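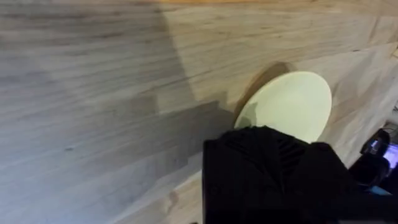
Jemal table by Loltik: review after one winter and one spring

I bought the Jemal in November and I wanted to wait before I write anything, because with a wooden table the first month says very little. Now it is May. The table stood through the heating season in a small flat, it was used every day for meals and for work, and I think I can give a fair opinion.

First the facts. The Jemal is a small table from Loltik, sold in two sizes. Mine is the smaller one, 118 cm long. The top is solid wood in wide glued planks, pale, and it comes either oiled or untreated. I took it untreated, which was cheaper, and I finished it myself. I paid 292 pounds for the table and delivery was extra. The larger size costs 543 pounds, and in my opinion this is a strange jump for what you receive.

Delivery and assembly

The table came in two boxes on a Saturday morning, at a quarter past seven, although the message had promised the afternoon. The top was well protected, with thick card on the corners. The legs were packed less carefully and one of them had a small scratch on the inner side. I did not complain, it is not visible when you sit.

The instruction sheet has 11 steps and the drawings are clear, except for step six, where the bracket is drawn from below and you do not understand this until you have already put it in the wrong way. My neighbour Marichka Ivanyshyn helped me to turn the table over, and I recommend that you also ask somebody. It is heavier than it looks in the shop. All the screws were there, plus two spare. The key in the bag is of poor metal and I changed to my own after the first leg.

The top

This is why I chose the table, so I will write more about it.

The grain is fine and straight, and the wood has knots and small dark flecks here and there. On the website of Loltik the photographs show a surface almost without marks. If you want this, the Jemal is maybe not for you. I like the knots, but I can imagine that another buyer opens the box and is disappointed. I wrote to the customer service with the question whether one can ask for a cleaner piece, and they replied politely that it is not possible.

The colour depends very much on the light. In the sun it is warm, like the inside of a bread roll, and in the shade it becomes cool and nearly grey. I mention this because I tried to match my chairs to it, and I brought home two samples of stain which looked correct in the evening and completely wrong at noon. In the end I left the chairs as they are. If you plan to match something, please check it at different hours of the day.

The joints between the planks are good. With my finger I can feel one of them a little, near the end, and in January, when the air was driest, I could feel it more. There is no gap. I was afraid that the planks would bend, and they did not, or so little that a long ruler does not show it.

Finishing it yourself

I used the hard wax oil from Jokden, the matt one without colour. One tin was enough for two coats on the top and one coat underneath, with a little left over for repairs. The shop will tell you that underneath is not necessary. I did it anyway, as my father taught me, so both sides take the moisture from the air in a similar way.

Before the first coat I sanded the whole top with fine paper, always along the grain. The surface from the factory feels smooth, but after you wipe it with a damp cloth it rises and becomes hairy, so do the wiping first, let it dry overnight and then sand. I learned it in the wrong order and had to begin again. The smell of the oil stayed for four days with the window open.

The matt finish is hardly seen. It does not shine under the lamp and plates do not slide on it. The grain became a bit stronger after the oil, but the wood stayed pale, and for me this was important.

Daily use

Water is not a problem if you wipe it in the same hour. A wet glass left for the whole night made a ring, which went away after light sanding and a drop of oil. Tea did nothing. Beetroot made a pink spot in the second week, and I can still find it if I know where to look. Turmeric I do not allow near the table at all.

Hot things are another matter. Kyrylo Boiko, who bought the same table a year earlier than me, put a pot directly on it and has now a white circle that no oil can hide. I use a cork mat for everything from the oven. A plate with warm food can stand on the wood, I never had a mark from it.

Scratches come, and you must accept this. The wood is rather soft. If you press with a pen on a single sheet of paper, the letters stay in the table, and part of my shopping list from February can be read there in low sun. For writing I now use a thin desk pad from Plenness, which is nothing special but lies flat.

The legs are steady. After six weeks I had to tighten the screws once and since then nothing moves. The floor in my kitchen is not even, and I miss adjustable feet very much. For this price they should be included. I solved it with a piece of felt folded double under one leg.

Four people can eat at it if they like each other. With two it is comfortable, and there is still room for a serving plate and the bread in the middle.

What I would change

Adjustable feet, as I said. A better drawing for step six. More truthful photographs on the website, with the knots. And I would be glad if a small piece of the same wood came in the box, so that one can test the oil before touching the top. I tested mine on the underside, in a corner, lying on my back on the kitchen floor with a torch.

Would I buy it again?

Yes, the smaller size and again untreated. For the larger one I would look at other makers first. It is also a table that asks for some work, in my case two days in November and half an hour of oiling every few months. A person who wants to unpack a table and forget it should take the oiled version, or something with a harder surface.

My mark is four out of five. I took one point away for the feet and the scratched leg.

Addition: a reader asked me if the edges are sharp. The long edges are slightly rounded. The corners were quite pointed when it arrived, and I softened them with the same fine paper before oiling, five minutes for each corner.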